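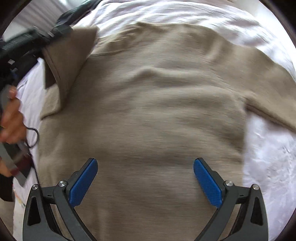
A beige knit sweater spread out on a bedsheet, with the gripper open above it.

How to run a sweater-folding demo with hand-held grippers

If you have an open day coming up and want visitors to try robot teaching for themselves, do the sweater. We ran it at the Seterska open day in November and I'm still happy about it! People who would never touch a robot arm will pick up a gripper on a handle, and a few minutes later they're arguing about the best way to fold a sleeve.

What you need

A bed or a wide low table
A plain sheet to cover it
One knit sweater, adult size, no buttons or zipper
2 hand-held grippers with cameras, charged or plugged in
A screen that plays back what the gripper camera recorded
A spare sweater (they get stretched out by lunch)

Set the bed so people can stand along one long side. We first had it against the wall at Hultomow, the hall next door, and the line got tangled in minutes. Moving it out into the room fixed that.

Getting the sweater ready

Spread it roughly flat and leave the wrinkles alone. Real laundry has wrinkles, and the recordings are more useful with some variety in them. I like to flip up a bit of the collar before each turn, so that the visitor has a small problem to solve before the big folds.

Check that any cables run back toward the person holding the gripper. A loop lying over the knit will drag a sleeve along with it.

Showing a visitor the moves

1. Hand over one gripper first and let them open and close it in the air. Kids get this at once. Adults squeeze too hard.

2. Have them bring the open fingers down over the fabric and pinch a small ridge. Knit is great for beginners, as it bunches up nicely between the pads. A smooth shirt is much harder.

3. Fold the near sleeve across the body, let go, and lift straight up before moving away. If they slide sideways, the sleeve comes back with them.

4. Give them the second gripper for the far sleeve and the final fold. Take hold of both bottom corners, bring the hem up to the shoulders, and lower it slowly.

5. Play the recording right away. This is the best part of the whole thing! Seeing your own fold from down at the fingers is a real surprise, and it makes the next question (how does a robot learn from that?) very easy to answer.

Maite Marín ran the playback screen for us and kept a running total on a whiteboard. We finished the day with 1114 folds, more than I'd hoped for, and we had planned on 1000.

If something goes wrong

Fabric keeps slipping out: go for a thicker ridge, and close the fingers before lifting.

Sheet comes up with the sweater: the visitor is pressing down too far. Ask them to stop when the tips just touch the knit, or tuck the sheet in tighter.

Recording looks smeared: they're moving too fast. Count out loud with them, one slow count per move.

Ashraful Weerakoon has since tried the same setup with bath towels at the Wodwood library and says the lines were just as long. Towels fold faster, so plan on shorter turns and bring a second bed if you can get one.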